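Gresinholm Practice for Hand-Held Gripper Demonstration

The Gresinholm Practice for Hand-Held Gripper Demonstration, usually shortened to the Gresinholm Practice, is a voluntary code covering the recording of manual tasks with hand-held grippers. It sets out how a work area should be arranged, how tools should be checked, and how recordings should be labeled and kept. The current edition was adopted on September 22, 2021, and replaced a shorter document known as the Brenar Notes.

The code applies to work in which a person holds one or two grippers and carries out an ordinary task, such as moving or sorting household objects, so that the motion can later be used to train a robot. It does not apply to robots operating under their own power, which fall under a separate machine safety document, or to remote operation through a control station.

Background

The Brenar Notes were written for a single laboratory and dealt mainly with battery storage and tool cleaning. As more sites began to record demonstrations, differences in method made it hard to combine their results. Some sites recorded a task from the moment the hands moved, others from the moment an object was touched. Objects were named freely, and the same item could appear under several names in one collection.

A working group met at Gresinholm to draft a common text. The draft was circulated in December and drew 91 written comments, most of them on labeling. The adopted edition contains 78 numbered clauses and 2 annexes. Annex A is a checklist for the operator, and Annex B gives the form of the session record.

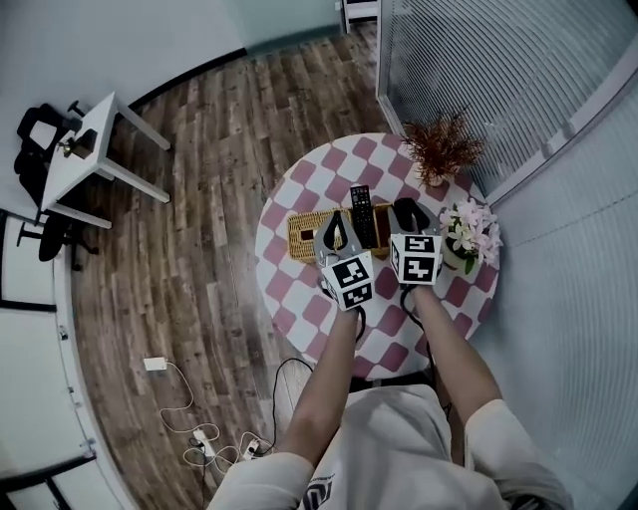
The work area is the subject of the longest chapter. A site may use a purpose-built station or ordinary furniture, provided that the operator can reach every object without leaning and can stand with both feet flat. Small tables are permitted, including round ones, and decorative items may remain on them as part of the setting. Cables receive particular attention. Where leads run down from the grippers along the forearms, as with the black cables in the view from above, they must have enough slack for a full reach and must not pull on the wrist. Leads and power strips on the floor are to be noted on the checklist, and the operator must be told where they lie before recording begins. The code recommends a route away from the standing position but leaves the method of securing cables to the site.

Seating that is not in use should be moved away from the operator's feet. Floors may be of any firm material. The code sets no minimum room size.

Tools and markers

Each gripper is inspected at the start of a session. The operator opens and closes the jaws through their full travel, looks for damage to the contact surfaces, and confirms that no fastener has come loose. A gripper that fails any part of the inspection is withdrawn until it has been repaired and checked by a second person.

Many hand-held grippers carry printed square markers, which allow software to work out the position of the tool. The code requires that marker faces be clean, flat, and fully attached. Tape may not be placed over a printed face. A replacement marker must match the pattern it replaces, and the change must be entered in the session record. Cameras fixed to the tool are wiped with a dry cloth and are not adjusted during a session.

Background and privacy

Cameras on a hand-held tool often record far more than the task. A tabletop with a remote control and a potted plant may take up only part of the view, with desks, chairs, a door, and an adjoining area visible beyond it. The code therefore treats the whole room as part of the recording. Before work starts, the site must check screens, papers, and notice boards for private information and inform people who may pass through. Blinds may be left open or closed, but their position should stay the same within a session where possible, as a change in daylight can affect later processing.
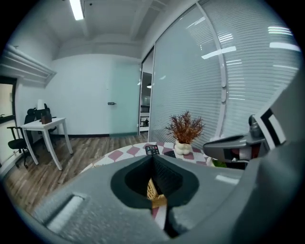 Conduct of a session

A session begins with a spoken or written statement of the task. The operator then performs it at a natural pace. Hurrying is discouraged, and a mistake is not grounds for stopping unless it creates a hazard. Dropped objects may be picked up and the attempt continued, with a note in the record.

The code asks that objects be varied between attempts in position and direction. It permits everyday articles of low weight and excludes open liquids, blades, and anything hot. Both hands should be used where the task allows it, and each hand is logged separately. Operators are entitled to rest on request, and a site may not set a quota that discourages them from doing so.

Labeling and records

Object names are taken from a shared list of 546 terms. Where no term fits, the site uses the nearest general word and proposes an addition. Labelers are told to record only what can be seen. If an item held in the jaws cannot be identified with confidence, it is labeled by color and general shape, and the entry is marked as uncertain.

Session records are kept for as long as the recordings themselves. They list the tools used, the checklist result, any change of marker, and any interruption. The operator's name is stored apart from the recordings. 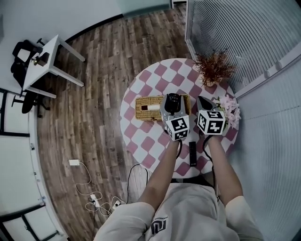 Doherty Department of Automation Practice, Stustinis Institute

The department maintains the text of the code and answers questions on its meaning. It does not certify sites. Proposals for change may be sent by any site that follows the code, and each must name the clause concerned and give suggested wording. Minor corrections are issued as dated slips, while changes to a requirement are held for the next edition.

Adoption and criticism

Sites adopt the code by written declaration and may do so in full or in part. Partial adoption is common among smaller sites, which often follow the chapters on tools and conduct and leave out the shared list of terms.

Critics have said that the labeling chapter is too detailed for short projects and that the rule on screens and papers is difficult to apply in busy offices. Others have asked for firmer limits on the length of a session, which the present edition leaves to the judgment of the operator and the site. The department has recorded both points for review.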